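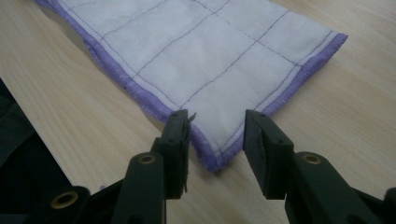 We've finally put our handling rules for soft goods into print, and I couldn't be more pleased! I'm Apostolos Kokkinos, I look after good practice at Kirkegaard, and from July anyone working with grippers on cloth can pick up the Derville Code free of charge. It runs to 49 rules, all in plain words. Take a quilted cloth with purple binding round the edge: rule one asks you to stop with the fingers open either side of the corner and check the binding before you close on it, as a fuzzy edge is the first thing to snag. Small stuff, I know, but it's the small stuff people kept ringing me up about.

We tried the draft out at Sillutau and Irner over the winter, with 92 operators and 800 logged picks (thank you all, especially the night shift at Irner, who sent back more red pen than I've seen since school). Two rules went in the bin and the one on finger pads was rewritten from scratch. It now says to run a fingertip along each pad before a shift and swap any pad with a raised or sharp edge. You also write the swap down, with the time.

The code covers hand-held tools as well as fixed arms. Printed copies can be had from the Kirkegaard front desk, and comments for the second edition should come straight to me.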